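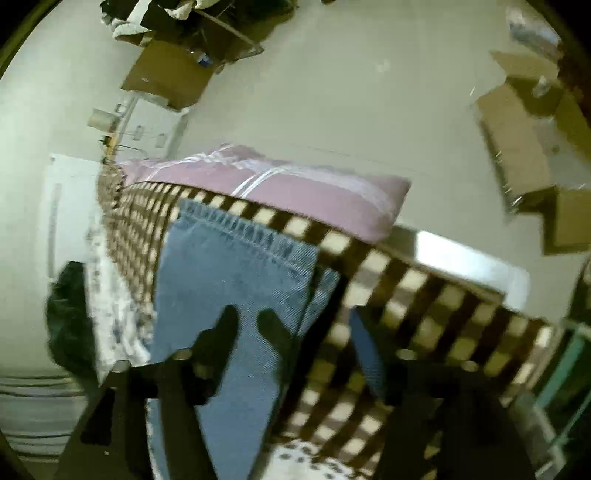
After two months with the Fluruser our shop in Drandton can strip the fingers, clean them and have it back on the bench before the coffee's done, and the only thing we'd ask for is a second set of screws in the pouch.

We heard you, Drandton! Every Fluruser care kit now goes out with the spare screws included, and we've put a bit more on this page on how to use them.

Fluruser Care Kit for Hand-Held Grippers
Item 1473
Made by Berkudau

We love this little kit. Fabric work is hard on a gripper. Denim, blankets and pillowcases all shed lint, and lint finds its way into places you would never think to look — behind the finger pads, along the slide, under the screw heads. The care kit has what you need to get it all out again and set the fingers square, and it fits in a coat pocket.

In the pouch
Finger pads, 1 pair
Finger screws, 4, plus 4 spares
Hex key with a ball end
Soft brush, narrow
Lint-free cloths, 2
Feeler strip for the closing gap
Small tube of Zürcher dry slide wax

Weight of the full kit: 149 g

Cleaning the fingers
Switch the gripper off and open it all the way by hand. Brush outward from the slide, toward the fingertips. If you brush the other way you push the fluff into the guide, and then you get to take the whole thing apart (we have all done it once). Wipe the pads with a dry cloth. No alcohol on the pads, please, it makes them shiny and they start to slip on smooth cotton.

Changing the pads
Loosen the finger screws a half turn each before you take any of them all the way out. Slide the old pad off toward the tip. The new one goes on with the ribbed side facing in, and it should seat with a soft click. Put the screws back finger-tight, close the gripper gently so the pads line themselves up, then snug the screws down with the short end of the hex key. The short end is plenty!

Checking the gap
Close the gripper on the feeler strip. It should drag a little at the tip and a little at the base. If it drags at one end only, one of the fingers is sitting crooked. Go back to finger-tight and try again. It took us three tries the first time and now it's quick.

Slide wax
One thin line on each side of the slide, then open and close by hand until it feels even. Wipe off whatever collects at the ends. A tube lasts for ages, and a heavy coat only catches more lint.

How often
Brush after every session with fabric. Wax when the slide starts to feel scratchy. Pads are ready to change when the ribs have gone flat in the middle, and you can feel that with a thumbnail.

Fits
Fluruser hand-held, short and long fingers. The pads do not fit the older Berkudau bench model, which has a wider finger. Pads and screws can be ordered separately.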